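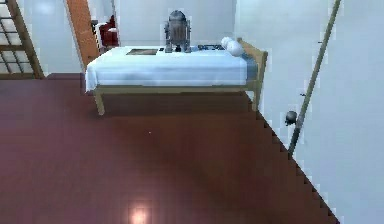

4. What went wrong
Ekaette Wike, Tambunan project, December 4, 2025

The task was bedroom tidying in simulation: drive in, find the bed, clear what is on it. We ran 300 episodes and 48 of them failed in the same way. The planner took the pillows for part of the mattress and tried to put things down inside them. The physics engine objected, and the objects left at speed.

I spent most of June blaming friction. The fault was mine – I had set the collision margin to 80 mm when I meant 8.

With that corrected, 2 failures remain, both grasp timeouts. The emergency stop never fired in any run, as I had wired it to the wrong topic. That is fixed too, and section 5 covers the retest.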